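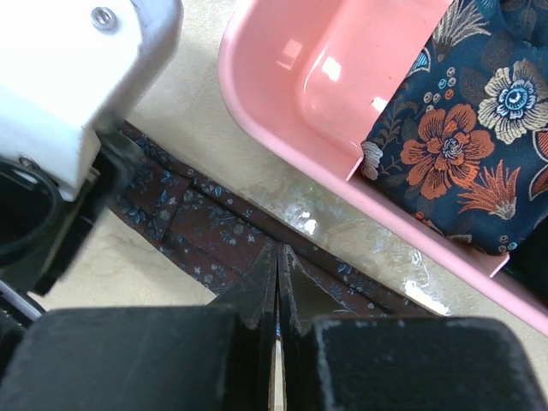 Unit 4. Collecting demonstrations for cloth handling

Each demonstration is one complete attempt, from the open gripper above the cloth to the release. The learner is given wrist camera frames and joint positions at every step. It gets no label for where the cloth edge is and has to infer that from the examples.

4.1 Start states
Vary the start. A policy trained on one fold pattern will fail on the next. In the Narkcombe set, 300 of the 1,002 recorded attempts began from the same crumple, and the trained policy reached for that spot even when the cloth lay elsewhere. Drop the cloth again before every attempt – do not arrange it by hand.

4.2 Backgrounds and prints
Patterned fabric is harder than plain fabric. Small motifs hide creases, and a glossy floor adds glare that moves with the camera. Keep both in the data. Record at least 51 attempts per fabric.

4.3 Failed attempts
Mark them, do not delete them. After relabeling, Narkcombe kept 961 attempts for training. The rest had missing joint data and could not be repaired.

4.4 Operator pace
Move at a steady speed. Long pauses teach the policy to stop. Trim idle steps at the start and end only.

Reading for next time: Gredodine manual, section on time alignment. Exercise 2 is due in April.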